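The Winter I Fell for a Shared Garden

I killed four tomato plants on my balcony before I admitted that I might need help. So in December, when anyone with sense was indoors, I walked over to the Osbridge community garden and asked if they had a spare plot. They did! Well, they had half of one, behind the compost bays, with a bramble in it as thick as my thumb.

I should say that I'm not an outdoors person. I own one pair of boots and they were bought for a concert. But I'd had a rough autumn, I was sleeping badly, and my doctor had started using the phrase "gentle activity" in a tone I didn't care for. Digging sounded better than swimming.

The garden sits on 3096 square feet of what used to be a coal yard, between the Clarik bakery and the railroad cut. It became a registered nonprofit 15 years ago and now has 18 plots, a shed, a pond with opinions about where its edges are, and a long raised bed that anyone can pick from. The smell of bread drifts over the fence all morning, so you're permanently hungry. I've started bringing two sandwiches.

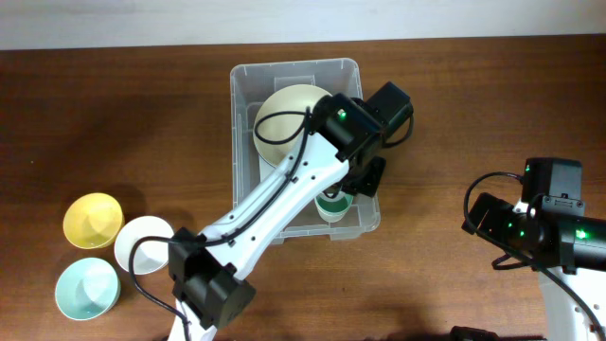

A plate and a small cup in a clear plastic bin.

My first morning was all bramble. You cut the top growth, then you follow the root down with a fork, and then it laughs at you and goes sideways under the path. I worked at it for three hours (with breaks, okay, with many breaks) and went home with mud in my ears. I slept until nine the next day. I hadn't done that since summer.

After that I kept turning up. January was mostly hauling leaf mold and learning that my soil, once you get past the cinders, is heavy clay you could throw pots with. You're supposed to stay off it when it's soaked. I didn't stay off it, and I now have a patch near the back that sets like a sidewalk, so please learn from me. A board to stand on costs nothing and spreads your weight beautifully.
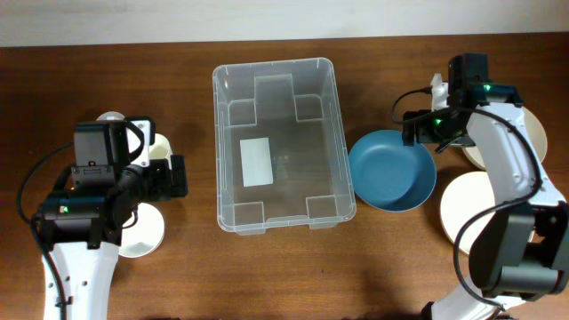
From our gardening columnist
March 15, 2022

What surprised me most was how little talking you have to do. I'd pictured a lot of cheery introductions, and I'm bad at those before coffee. People nod, somebody passes you the good rake, and you can go a whole morning with just the robins for company. Then there's tea in the shed at eleven and suddenly you're in a heated debate on whether leeks need trenches. (I say no. I have grown zero leeks.)

The garden runs an open session called Drirov, named after the street that was here before the coal yard, and it's aimed at folks who've been ill or lonely or just stuck in the house. You don't need a referral. You show up, you pick a job off the chalkboard, and you can quit whenever you like. I've done seed sowing, pot washing and one very long stint of untangling netting, and the netting was my favorite, which probably says something about the state of my brain.

Right now my half plot has garlic up, 3 rows of it, plus broad beans that the pigeons haven't found yet. I bought a secondhand Ikonen hoe with a handle that's too long for me and I love it beyond reason. The bramble is back, of course, one smug red shoot by the compost. I'm going after it this weekend with the big fork, and then I want to get the first potatoes in if the ground has dried out enough.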